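Squishy things are hard: what I learned from two weeks of cheap labels

21 July 2022 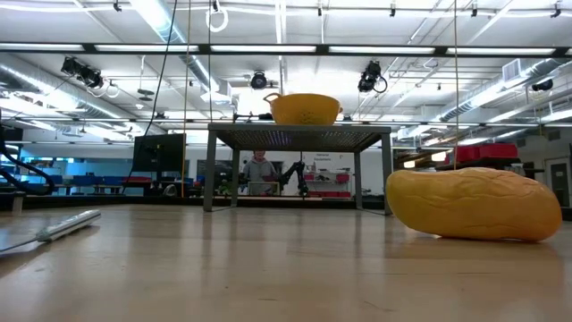
I promised a few of you that I'd write up the soft object results as soon as I had numbers I believed, and I finally have some! They're small numbers. I'm going to talk about them at great length anyway, so get a coffee.

Quick recap if you missed the June post. The question I've been chewing on is whether an arm can learn how hard to squeeze something from very little practice, if you let it borrow from objects it already knows. My setup has a name, Likik, which started life as a typo in a folder and is now in far too many file paths to change. Likik takes a camera view of the object, guesses how much it will give when squeezed, and hands that guess to the grasp planner before the fingers close. Then it watches how far the fingers travel before the motor starts to push back, and it fixes its guess for next time.

The part I was excited about in June was the looking. I figured that if you showed the network enough views of a foam thing, it would pick up on the wrinkles and the dull surface and say "aha, soft." And it does, sort of! It's pretty good at telling foam from hard plastic when both are sitting still in decent light. Where it falls down is anything in the middle. A colander is a great example, and I've come to hate colanders. It's stiff if you take it by the rim and a little bendy if you grab the wall, and it's full of holes, so half the points you get back from the depth camera belong to whatever is behind it. For a good while my model was confidently predicting the softness of the far wall.

So, the new experiment. I ran 100 grasps per object with two versions of the method. Version one is the June version, where the camera makes the guess and the fingers only correct it afterward. Version two adds a poke. Before committing to the grasp, the gripper closes until it feels the lightest contact it can register, goes 2 millimeters further, and stops. That's the whole idea. You get one tiny squeeze reading, you feed it in next to the camera guess, and then you grasp for real.

I was a bit embarrassed to try this because it's so simple. Finlay Haldane had been telling me to do it since spring (hi Finlay, yes, I know) and I kept putting it off in favor of a bigger network, which took ages to train and got me nothing at all. Worse than nothing on the colander.

OK, results. On the yellow foam loaf, version one failed 20 times out of 100. I count it as a failure if the object slips out, or if the fingers go past the squeeze limit I set for that object, and nearly all of the foam failures were the second kind. It mashes the poor thing. With the poke, that went down to 2. I ran the whole batch again because I didn't believe it, and got 2 again, a different two! The first time both were grasps right out at the rounded end, where the fingers slide off the curve before they've got hold of anything, and no amount of knowing how soft it is will save you from that.

The colander got better too, but I'm not going to put a number on it yet. I changed how I filter the depth points halfway through the batch (bad scientist, no cookie) so the two halves don't compare. I'll redo it properly. My gut says the poke helps a lot on the wall and makes no difference at the rim, because the rim is stiff and the camera guess was already fine there.

What surprised me is how much the poke direction matters. The foam has these creases running along the top, and if you squeeze across them you get a noticeably softer reading than if you squeeze along them. Same object, same force, and the network would come away with two different opinions. I'd been treating softness as one number per object, like weight. It clearly isn't. So now Likik keeps a small map instead, one value for each patch of surface it has touched, and fills in the gaps from the camera. To build the starting maps I turned each object through the full 360 degrees and poked it at even steps. It's slow and boring and I listened to a lot of podcasts.

Several people asked in the comments last time why I don't use a proper touch sensor on the fingertips. Fair question! I did look at the Windar pads, and I borrowed a Wikström set for a bit as well. They both gave me nicer signals than motor current does. But what I want to know is how far you can get with what the arm already has, since most labs and pretty much all small shops have an arm and a camera and no budget for fancy fingertips. If the answer had come out as "not very far" I'd have caved and bought the pads. For foam, at least, it came out as "pretty far." I still think you'd need real touch sensing for anything wet or anything that tears.

Some stuff that went wrong, for those of you trying this at home (or at work, please don't put an arm in your kitchen):

Motor current drifts as the arm warms up. My first readings of the morning were all too stiff, and I lost most of a day thinking the foam had changed. I now run the gripper open and closed for a few minutes before I log anything, and I re-zero between objects.

Foam remembers. Squeeze the same spot over and over and it stays a little dented, which makes the next reading softer. I added a rest between grasps and I shuffle the grasp points so I never hit the same place twice in a row. If you copy one thing from this post, make it the shuffling.

Shiny tabletops are a pain. Glare from overhead lights shows up in the camera view as bright streaks, and an early version of my object finder decided one of those streaks was a thing worth picking up. It reached for it with great confidence. I fixed it by checking color against depth, and if there's no height there, it gets dropped.

And log your failures as they happen! I had a neat little script, called Hakden for reasons I can't remember, that only saved the grasps that finished. Guess which ones don't finish. I had to throw out my first batch completely and start over, and I'm still a bit sore about it.

Now for the bit where I tell you what this doesn't show. All of my objects are light. Every grasp starts from above or from the side with plenty of free space, so nothing is being dug out of a bin or pulled from under something else. And the squeeze limit for each object was picked by me, by hand, by squishing it and deciding what felt like too much. Somebody else would have picked differently and their failure counts would look different from mine. I'd love a better way of setting that limit and I don't have one. If you do, please write to me.

I also haven't tested what happens when the poke itself moves the object. On a light thing with a rounded bottom, you close in, touch one side first, and it rolls a little. At the moment I just look again after the poke and replan, which adds time to every single grasp. There must be a way to close both fingers so they arrive together. I tried centering on the camera's guess at the middle of the object, and that works when the guess is good and is a disaster when it isn't.

Next up is the colander rerun with the filter left alone from start to finish, and then I want to try handing the softness map from one foam object over to a different foam object and see how many pokes it saves. My bet is that it saves most of them. Finlay's bet is that it saves none, and the loser is buying lunch, so I'll post the numbers either way.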